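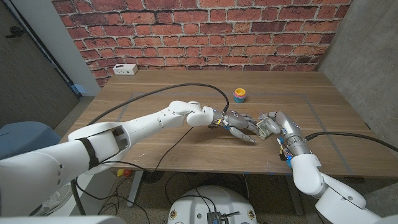
## Storkwood side table in medium brown: review after one season

I bought the Storkwood table in November to replace a glass-topped one that showed every fingerprint. It stands against the brick wall in the back room and gets used for whatever needs a flat surface: counting out cash for the week, sorting mail, and keeping my nephew's nesting cups in one place when he visits.

### Getting it home

I ordered from Rillton. The table came in one box on a Friday, with the legs wrapped separately. One corner of the box was crushed but the top was fine. Assembly took 40 minutes with the supplied wrench. The leg bolts need to go in finger-tight first, all of them, before you tighten any one. The instruction sheet puts this on the second page, after the drawing where you have already tightened two.

### The top

The grain is fine and even, and the color is a medium brown without much red in it. I had worried it would look muddy against brick. It doesn't, and the pale gray mortar helps. The finish is smooth enough that a folded bill slides around on it, so I keep a cup or a coin on top of the pile when I do the envelopes.

I wipe it with a damp cloth and dry it right away. A mug of coffee left a faint ring in the second week. Most of it came out with Kakura oil soap, but I can still find it when the lamp is on. Use coasters.

### Sturdiness

There's a slight wobble if you lean on one end. My floor is not level, so I can't blame the table for all of it. Two felt pads under the left rear leg took care of most of the movement. I retightened the bolts after a month and two of them took another quarter turn.

My neighbor Carmela Campos has the same table from the year before and uses it for sewing. Hers is steadier, but she has it on concrete.

### Compared with the Barrios

The other one I looked at was the Barrios, which has a drawer. The drawer stuck on the store model and the top was a good deal lighter in color. I would have liked somewhere to put pens and envelopes. I ended up with a shoebox on the shelf.

### Good

- Looks right in a room with brick
- Top cleans up easily if you get to spills early
- Spare bolts in the bag

### Not so good

- Instructions out of order
- Marks from hot cups
- No drawer

4 out of 5. I'd take off another half point if you plan to eat at it every day without a cloth.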